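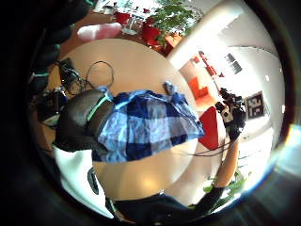

4. What households keep, and what they call it

4.1 Naming

The first trouble was words. We had sent out the form asking about "table linen" and got blanks. Hardly anyone in the two towns, Drutby or Olel, uses the word linen for anything on a table. They say cloth, or the good cloth, or the check one. In Olel an older word, "spreader", still turns up among people whose parents worked at the mill. So the form was changed in May, before the main round, and the question now reads: what cloths do you put on a table, and what do you call them? Answers came back much fuller after that. The early blanks were dropped and those homes visited again where they would have us.

In all 242 households took part. Both towns, all streets inside the old parish lines, no flats above shops (we could not get a steady list of these). The short form was left at the door and picked up later. A longer talk was held with 30 of the households, at home, normally in the kitchen, with the cupboard open if they didn't mind.

4.2 Sorts of cloth

Four sorts came out of the sorting, and these are used through the rest of the paper.

Good cloth. White or near white, folded away, brought out for visitors and funerals.

Day cloth. Stays on the table or near it. Patterned, nearly always, and checks far ahead of stripes or flowers. Blue and white is the pattern people name first when asked what a day cloth looks like, see Figure 2.

Work cloth. For ironing on, painting, cutting out, potting up seedlings. Often a day cloth that has come down in the world.

Odd cloth. Everything else. Curtains cut down, a bedspread, one flag.

The line between day and work is weak. MacKinnon sorted the forms first and Soliman sorted them again without seeing the first set; most of the disagreement fell just there. We settled it by going with the owner's own word where there was one. Where there was no word, day cloth. This will push the day figures up a little and readers should bear it in mind.

4.3 Why checks

People gave reasons freely. Marks show less. The squares help you fold it straight. Goes with any plates. It was what the market had. One woman in Drutby said her mother used the squares to teach her to lay a table, so many in from the edge for the knife, and she still does it without thinking. We heard near enough the same thing in Olel from a man who had never met her, so it may have been taught at school at one time. School records for those years are missing, not followed up.

Price matters more than people let on. The shop ledgers from Balogun, the draper's in Drutby that closed when the bypass was built, show check sold by the yard at well under the price of plain white of the same weight. The ledgers run to 2,000 entries or we would have typed up the lot. We read the spring pages only, each year, which is when most table cloth was bought. Large squares were cheaper again than small. We have no good account of why.
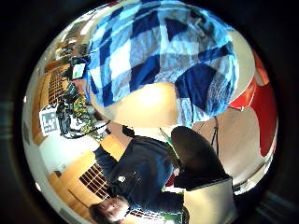
The other matter is where the cloth goes when it is not on a table. We hadn't planned to ask. It came up in the long talks so often that a question was added half way, which is bad practice and we say so plainly, but leaving it out would of been worse. Day cloths get thrown over things. Over bread, over a sewing machine, over a child's den, round a sleeping cat. Good cloths never. One household in Olel had a day cloth that had spent a whole winter over a draughty door and gone back to the table in spring, and nobody there thought this worth remarking on till asked.

This loose use seems to be what wears them out. Not the meals. Corners go first, from tying and tucking, then the middle fold. Soliman looked over the worn cloths people were willing to show and the hem was usually sound long after the corners had thinned. A cloth kept strictly for eating would, going by this, last a good deal longer, but we met very few kept that way.

4.4 Passing on

Good cloths pass down by plan. Named in a will, in a few cases, or promised out loud at a wedding. Day cloths pass by accident — left in a drawer when a house is cleared, taken to wrap the china and never unwrapped from the habit of it. Yet when we asked which cloth they would be sorry to lose, people in the long talks picked the day cloth more often than we had expected. The good cloth was "Mum's". The check one was "ours".

Differences between the towns are small. Olel keeps more work cloths, likely the mill again, with offcuts coming home by the bag. Drutby has more good cloths and airs them more. The Peneo estate, on the Drutby side, looks like Olel in most things, and quite a few families there did move across when the mill houses came down.

4.5 Limits

Short list. The form went to whoever opened the door, and that person was not always the one who does the washing. Colours were taken down in the owner's words, so "navy" in one home may be "dark blue" in the next; we merged these and kept nothing finer. Ages of cloths are from memory and we give them in broad bands only. Cupboards were seen in the long talks but not otherwise. And the late question on loose use (4.3) was put to the second half of the long talks only, so no comparision between towns is made on it.

Washing and drying are dealt with in Section 5.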